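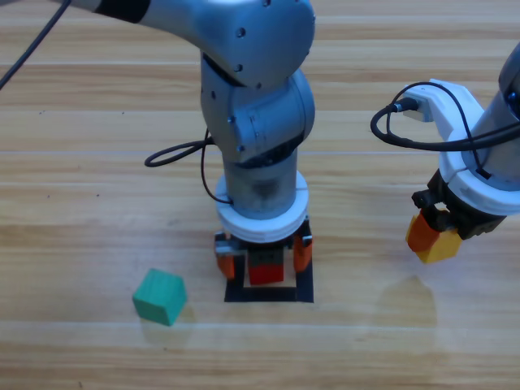 글쓴이: 무절판재
제목: 화이트오크 집성 상판, 겨울에 휘는 문제 (하지 철물 슬롯 길이 질문)

화이트오크 솔리드 집성 상판입니다. 길이 2,560mm, 폭 600mm, 두께 30mm. 판재는 Tokgöz 제재소 건이고 입고 시 함수율은 핀타입으로 9~10% 나왔습니다. 폭 방향 여섯 쪽 집성, 대부분 판목입니다.

마감은 Rarkier 하드왁스 오일. 윗면 2회, 밑면 1회. 하부는 각관 프레임이고 폭 방향 가로대 세 개에 M6 볼트와 인서트 너트로 고정했습니다. 가로대 구멍은 지름 7mm 원형입니다. 양 끝 가로대 사이 거리는 중심 기준 1,651mm.

증상은 다음과 같습니다.
- 10월까지 이상 없음
- 난방 시작 후 윗면이 오목해짐. 폭 방향으로 직자를 대면 중앙에서 1.5mm 뜸
- 한쪽 끝 마구리에서 집성선을 따라 40mm 정도 갈라짐
- 실내 습도는 25~30%까지 내려감

구멍을 장공으로 다시 파려고 합니다. 질문은 두 가지입니다.
1) 폭 방향 유격을 얼마로 잡아야 하는지
2) 갈라진 부분을 지금 본드로 메워도 되는지

답글 1
작성자: 함수율12
계산부터 하십시오. 화이트오크 접선 방향 수축 계수는 함수율 1%당 0.00365 전후로 잡습니다. 상대습도 60%대면 평형함수율이 11% 남짓이고, 25~30%면 5~6%입니다. 실제 목재는 그 값까지 다 따라가지 않으니 변동 폭을 4%로 보면
600 × 0.00365 × 4 = 8.76mm
전부 판목이라고 가정한 값입니다. 정목이면 계수가 절반 정도로 내려가 4.3mm 나옵니다.

볼트가 상판 양 끝에 있는 게 아니니 볼트 간격 기준으로 다시 계산해야 합니다. 폭 방향 볼트 간격이 얼마입니까?

답글 2
작성자: 무절판재
폭 방향 볼트 간격은 480mm입니다. 가로대 하나에 세 개, 가운데 하나와 양쪽 하나씩입니다.

답글 3
작성자: 함수율12
그러면 중심에서 240mm.
240 × 0.00365 × 4 = 3.5mm
가운데 볼트는 원형 구멍 그대로 두고, 양쪽 볼트를 폭 방향 장공으로 바꾸면 됩니다. 조립 시점이 건조한 때인지 습한 때인지에 따라 움직이는 방향이 다르므로 편도 4mm씩, M6 기준 폭 7mm에 길이 15mm. 스프링 와셔는 빼고 평와셔를 크게 쓰십시오. 꽉 조이면 장공을 파도 의미가 없습니다.

지금 구멍이 7mm면 볼트 주변 유격이 반경으로 0.5mm입니다. 3.5mm를 움직이려는 판을 0.5mm에서 잡고 있으니 갈라진 겁니다.

답글 4
작성자: 대패밥장수
갈라진 건 그 설명이 맞는데 휜 건 다른 원인입니다. 윗면 2회, 밑면 1회라고 하셨죠. 양면 도막이 다르면 수분 이동 속도가 다르고, 덜 막힌 쪽이 먼저 마릅니다. 밑면을 윗면과 같은 횟수로 올리세요. 상판 작업의 기본입니다.

답글 5
작성자: 함수율12
밑면이 먼저 마르면 밑면이 줄고, 윗면은 볼록해집니다. 본문 증상은 윗면 오목입니다. 방향이 반대입니다.

답글 6
작성자: 대패밥장수
제가 본문을 잘못 읽었습니다. 오목이군요. 그래도 양면 횟수를 맞추라는 의견은 그대로입니다. 지금 이 건의 원인이 아니더라도 맞춰서 손해 볼 일은 없습니다.

답글 7
작성자: 결따라
하드왁스 오일은 방습 성능이 낮습니다. 1회든 2회든 투습 차이가 크지 않아요. 우레탄이나 에폭시면 양면 차이가 문제가 되지만 오일에서 횟수 하나 차이로 1.5mm가 나온다고는 보기 어렵습니다.

윗면 오목이면 확인할 항목은 이렇습니다.
- 윗면에 온풍이나 직사광이 닿는지
- 판목 배치 방향. 수심 쪽이 전부 밑을 향하면 건조할 때 한 방향으로 모입니다
- 밑면 쪽에 습기원이 있는지

마구리 사진은 없어도 되니 나이테 방향만 적어 주세요.

답글 8
작성자: 무절판재
마구리를 다시 봤습니다. 여섯 쪽 중 다섯 쪽이 수심이 아래, 수피가 위입니다. 윗면 무늬를 맞추느라 그렇게 배열했습니다. 난방은 바닥 난방이고 천장형 온풍도 같이 씁니다. 토출구가 상판 한쪽 끝에서 1.8m 거리입니다. 갈라진 쪽도 그쪽 끝입니다.

답글 9
작성자: 결따라
그 두 가지면 설명이 됩니다. 판목은 마르면서 나이테가 펴지는 쪽으로 휘므로 수피 면이 오목해집니다. 다섯 쪽이 같은 방향이면 상쇄가 안 되고 누적됩니다. 거기에 온풍이 윗면을 먼저 말리고요.

교호 배치를 했으면 전체 휨은 줄고 대신 잔물결처럼 나옵니다. 어느 쪽이 나은지는 하부 구속 방식에 따라 다릅니다.

답글 10
작성자: 각관용접공
저는 한 방향 배치가 낫다고 봅니다. 휨이 한 곡선으로 나오면 가운데 볼트 하나로 눌러 잡을 수 있는데, 교호 배치는 물결을 잡을 방법이 없습니다. 샌딩으로 평을 다시 내야 하고요. 폭 600에 30T면 가로대 강성만 충분하면 1.5mm는 눌립니다. 가로대 규격이 어떻게 됩니까.

답글 11
작성자: 대패밥장수
눌러 잡는다는 발상에는 반대합니다. 오크 30T를 힘으로 펴 놓으면 응력이 집성선으로 갑니다. 이미 한 군데 벌어진 판입니다.

답글 12
작성자: 각관용접공
두께 방향으로 잡는 것과 폭 방향으로 잡는 것은 다릅니다. 폭 방향은 풀어 주고 두께 방향만 잡는 게 장공의 목적입니다. 그걸 부정하면 가로대를 댈 이유 자체가 없습니다.

답글 13
작성자: 무절판재
가로대는 30×30×2t 각관입니다. 볼트를 전부 풀어 봤더니 휨이 1.5에서 2.2mm로 늘었습니다. 지금까지 프레임이 일부는 잡고 있었다는 뜻으로 이해했습니다.

답글 14
작성자: 각관용접공
30각 2t면 약한 편입니다. 새로 한다면 40×40이나 평철 세워 대는 쪽을 권합니다. 당장은 장공만 파고 봄까지 두세요. 습도가 올라가면 상당 부분 돌아옵니다. 지금 윗면을 깎아서 평을 맞추면 여름에 볼록해집니다.

답글 15
작성자: 마구리봉인
2번 질문에 답이 없어서 적습니다. 지금 메우지 마십시오. 판이 가장 줄어 있는 시점에 틈을 채우면 여름에 팽창할 공간이 없어 옆 집성선을 밀어냅니다. 순서는 이렇습니다.

1. 볼트 풀고 구속 해제
2. 장공 가공 후 느슨하게 재조립
3. 습도 40% 이상에서 3주 이상 방치
4. 틈이 닫히는지 확인
5. 닫히면 얇은 본드를 주입해 클램핑, 안 닫히면 해당 집성선을 켜서 다시 접합

5번에서 켜는 게 번거롭지만 틈에 왁스 오일이 들어갔다면 주입 본드는 붙지 않습니다. 그리고 마구리는 횟수를 더 올려야 합니다. 길이 방향 수분 이동이 면 방향보다 훨씬 빠릅니다.

답글 16
작성자: 결따라
4번에서 닫혀도 본드를 넣을지는 선택입니다. 닫힌 상태로 두고 밑면에 나비장을 하나 넣는 방법도 있습니다.

답글 17
작성자: 마구리봉인
나비장은 진행을 막을 뿐이고 접합이 복원되지는 않습니다. 40mm면 접합이 맞습니다.

답글 18
작성자: 습도기록
자료 하나 보탭니다. 제 작업실에서 오크 시편을 저울에 올려 놓고 온습도와 무게를 같이 기록했습니다. 기록은 3,656건입니다. 시편은 30T, 마구리 봉인, 하드왁스 오일 2회.

- 상대습도가 55%에서 30%로 떨어진 뒤 무게가 평형에 가까워지기까지 5주
- 그 기간 함수율 변화는 3.4%포인트
- 무도장 시편은 같은 조건에서 4주

오일의 효과는 속도를 조금 늦추는 정도입니다. 도달하는 값은 무도장과 차이가 없었습니다. 결따라님 의견과 같은 방향의 결과입니다. 시편이 작으니 대형 상판은 더 걸릴 수 있습니다.

답글 19
작성자: 대패밥장수
5주와 4주면 25% 차이입니다. 그게 작습니까? 난방을 급하게 올리는 집에서는 그 일주일이 갈라짐 여부를 가릅니다.

답글 20
작성자: 습도기록
양면이 같은 조건일 때의 수치라 휨에 바로 대입할 수는 없습니다. 한 면만 칠한 시편은 아직 없습니다.

답글 21
작성자: 함수율12
Gülizar Polat이 정리한 집성 상판 고정 자료에도 폭 방향은 중앙 고정, 양측 장공으로 되어 있습니다. 거기서는 폭 500mm가 넘으면 편도 4mm를 최소로 둡니다. 위 계산과 맞습니다. 길이 방향은 2,560mm라도 같은 함수율 변화에서 1mm가 안 되니 장공을 길이 쪽으로 늘릴 필요는 없습니다.

답글 22
작성자: 상판초보
끼어들어 죄송한데 장공 대신 8자 철물은 안 됩니까? Ernden에서 파는 걸 사 뒀습니다.

답글 23
작성자: 각관용접공
8자 철물은 회전으로 유격을 만드는 구조라 목재 에이프런용입니다. 각관에 쓰려면 철물 회전 공간을 따로 내야 하고, 철물 한쪽이 결 방향으로 놓여야 폭 방향으로 움직입니다. 각관이면 장공이 간단합니다.

답글 24
작성자: 무절판재
경과 보고합니다.

가로대 여섯 군데를 7×15mm 장공으로 가공했습니다. 드릴로 양 끝을 뚫고 사이를 줄로 연결. 볼트가 지나가는 각관 위아래 면을 모두 파야 해서 시간이 더 걸렸습니다. 가운데 볼트 세 개는 원형 그대로 두었습니다. 와셔는 외경 18mm에서 25mm로 교체.

온풍 토출 방향을 벽 쪽으로 돌렸고 가습기를 켜서 습도는 42~45%입니다. 4주째 측정값은 휨 0.8mm, 마구리 틈은 윗면에서 거의 닫혔고 밑면에는 0.1mm 필러 게이지가 들어갑니다. 상판 폭은 가장 줄었을 때 594.5mm, 지금은 597mm로 거의 600mm까지 돌아왔습니다.

밑면 오일은 1회 더 올렸습니다. 결론이 나서 한 건 아니고 볼트를 푼 김에 했습니다. 마구리는 2회 추가. 윗면은 그대로 두었고, 샌딩은 Brimer 원형 샌더로 봄 이후에 검토하겠습니다.

답글 25
작성자: 마구리봉인
밑면에 게이지가 들어가면 아직 닫힌 게 아닙니다. 본드는 더 기다리세요.

답글 26
작성자: 함수율12
폭 변화 5.5mm면 판목 계수로 역산해서 함수율 2.5% 변동입니다. 여름 값까지 재면 연간 폭이 나오니 같은 위치에 표시해 두고 재십시오. 양 끝과 중앙, 세 군데면 됩니다.

답글 27
작성자: 무절판재
밑면에 연필로 표시해 두었습니다. 장마 지나고 숫자 올리겠습니다.

관련 글
- 하드왁스 오일 재도장 전 샌딩 방수, 180과 240 비교
- 핀타입 함수율계 수종 보정값 정리
- 인서트 너트가 헛돌 때 제거 방법
- 물푸레 상판 교호 배치 1년 경과
- 각관 장공 가공, 밀링 없이 하는 순서
- 마구리 봉인제와 파라핀 비교 질문
- 바닥 난방 공간의 원목 가구 습도 기준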